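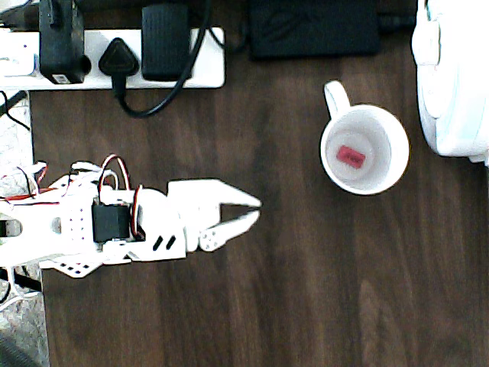
**¿Qué pinza conviene más para un brazo impreso pequeño, la de dedos en punta o la de dedos planos con goma?**

Tengo que elegir una de las 2 para un brazo de sobremesa con servos de los baratos. Quiero mover piezas pequeñas de un sitio a otro, casi todas cúbicas o rectangulares, y de vez en cuando sacar alguna de un recipiente. No necesito fuerza. Sí necesito que repita bien, porque voy a grabar las posiciones y dejarlo trabajando solo.

*Shazia Janjua, 7 jul 2024*

---

**Merle Grimshaw**

Para piezas pequeñas y recipientes estrechos, los dedos en punta. Para todo lo demás, los planos.

He usado los dos tipos con el mismo brazo y el mismo controlador, un Briveck de los primeros. Los dedos en punta entran donde los planos chocan con el borde, y como la punta es fina se ve bien desde arriba qué se está cogiendo. Eso ayuda mucho si la cámara va en cenital.

El inconveniente es el contacto. Dos puntas apenas tocan la pieza, y si el servo tiene algo de holgura la pieza gira al levantarla. Con un bloque rectangular pasa casi siempre que lo coges lejos del centro. Lo que a mí me ha funcionado:

- Cerrar despacio y parar en cuanto hay contacto. Si el servo sigue empujando se calienta y además dobla los dedos.
- Poner un trozo de funda termorretráctil en cada punta. Se cambia en un momento cuando se gasta.
- Comprobar que las dos puntas se encuentran a la misma altura. En los dedos impresos es normal que una quede desviada.
- Imprimir los dedos tumbados, con las capas a lo largo. De pie se parten por la base.

Para la repetición, haz una prueba sencilla antes de decidir: coge la misma pieza 12 veces desde la misma posición grabada y apunta cuántas veces queda torcida. Con mis puntas sin funda se torció en 3. Con los planos en ninguna, pero no pude sacar nada de un vaso.

---

**Vaughan Ashby**

Yo puse los planos y contento. Las puntas arañan.

---

**Warrick Partington**

De acuerdo con Merle en casi todo, pero añado lo de la alimentación, que al comparar pinzas se olvida y luego se le echa la culpa al diseño.

Yo estuve una semana convencido de que los dedos en punta del juego Pridevari eran malos. Soltaban la pieza a mitad de recorrido, sobre todo cuando se movía el hombro a la vez que la pinza. Era la tensión, que caía al arrancar los servos grandes. Alimenté la pinza aparte, con la masa común al controlador, y dejó de pasar. Los dedos eran los mismos.

Mira también por dónde va el cable del servo de la pinza. Si el lazo es corto tira de la muñeca al girar y pierdes la posición, y si es muy largo se engancha. Lleva el brazo a los dos extremos con la mano, apagado, y fija el cable después.

En el controlador, limita el recorrido de la pinza por software. Yo mando el cierre en 600 ms y no menos - más rápido empuja la pieza antes de agarrarla. Si usas Masanja para grabar las posiciones, guarda la apertura como un valor propio y no dentro de cada pose, así al cambiar de dedos solo corriges un número.

Si puedes, imprime los dos juegos. Gastan poco plástico y se cambian con un par de tornillos, según el modelo.

---

*Shazia Janjua:* Gracias. Empiezo con las puntas y funda, y hago la prueba de las 12 veces antes de grabar nada. Lo de la masa común no lo tenía puesto.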